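Shop > Books > History & Memoir > The Salt Clerk

by Teodoro Bermúdez | March

14 shares | 3 comments

I've been pushing this book on people at our Montes store since it came in, so it's only fair I write the page for it. The Salt Clerk is a memoir by Do-yoon Pyo, who spent 10 years keeping the ledgers at a salt works in a little port called Kumetti and wrote down pretty much everything he overheard. Paperback, from Nitum Press, and it earns you double points on your reader card this month.

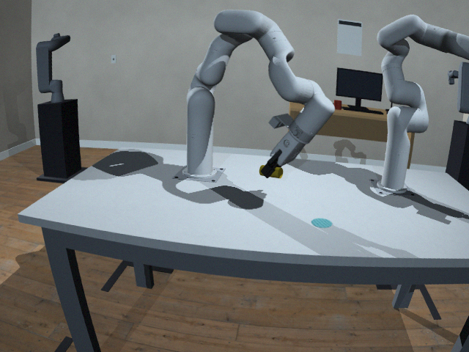 Pyo is wonderful on work, and on hands especially! There's a long chapter about the packing shed where he watches one woman tie sacks for an entire morning, and he's so patient about it that I started looking at everything that way. Take the gripper with the little yellow cylinder lying sideways between its two black fingers: Pyo would get 3 pages out of that, easily, and I'd read them all. He does the same for a broken stapler (page 100 if you're browsing in the store). 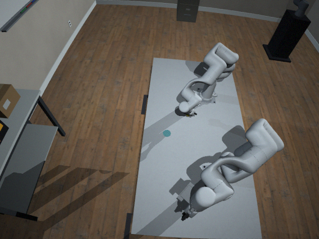

The middle section slows down a bit, I'll admit. He gets into a feud over freight rates with the harbor office and I skimmed some of it the first time. Second time through I liked it better, mostly for the letters, which he prints in full and which get ruder and ruder while staying perfectly polite.

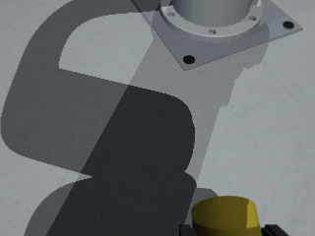 Gray column and round flange, seen from above.

Which edition should you get? We carry 2. The regular paperback is the one I own, and it opens flat enough to read over breakfast. The Restent edition is a hardcover with a ribbon and a fold-out map of the port, and it's the one to buy if it's a present. Same text in both, same notes at the back. 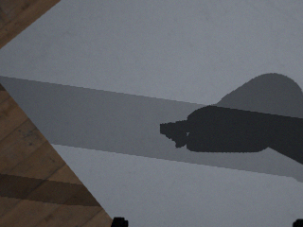 Pale gray surface with wood at the left.

If you've already read it, try asking at the desk for the sequel list. I keep one going under the register and I'm always happy to add to it. Orders placed before noon go out the same day.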